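Zulura Wool and Delicates Wash, 1530 ml refill

Back in stock, and yes, I know, it took forever. The last batch sold out while I was still writing the label for it, so this time I ordered double and cleared a whole shelf in the back room.

If you haven't tried it before: Zulura is a liquid wash for the stuff you're nervous about. Wool sweaters, thermals, silk scarves, that one cardigan that has to last another ten years. It has no bleach and no brighteners, and it rinses out fast, so you're not standing at the sink running the tap until dinner. I use it for almost everything now - my husband's hiking base layers, baby hats, even my good curtains!

The smell. People always ask about the smell. It's a light cedar thing with a bit of orange in it and it's mostly gone by the time your clothes are dry. If you can't stand any scent, get the Zulura Plain in the white bottle. Same wash, costs the same.

How much to use
One capful (19 ml) for a sink or a small tub. Two capfuls for a full machine on the wool or hand wash setting. Please don't pour in extra for luck, I've done it and I spent the afternoon rinsing foam out of a blanket. The refill works out to a little over 80 sink washes, and it pours straight into the old bottle if you kept yours. The Bralletti pump top fits both sizes, and I sell those on their own too.

What it won't do
It's not a stain remover. For grease or grass, dab on some Merrick soap first, leave it for a bit, then wash as usual. And don't use it on leather or suede.
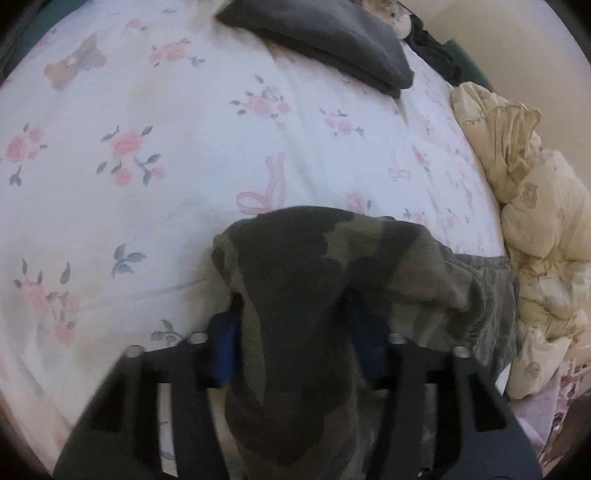
Hodholm, October

New on the shelf this month, and I'm a little too excited about it: the wash now comes in a travel bottle, 90 ml, with a screw cap that stays shut in a backpack. I took one camping and washed socks in a bucket every evening. It's good for four sinks with some left over.

Orders over $70 ship free. Under that it's a flat rate, and if you're in Hodholm you can pick up at the shop door any afternoon, just pick that option at checkout. Empty bottles can come back to me as well - rinse them, leave the caps on, and drop them in the crate by the step.

Refill pouches are limited to three per order until the next delivery comes in.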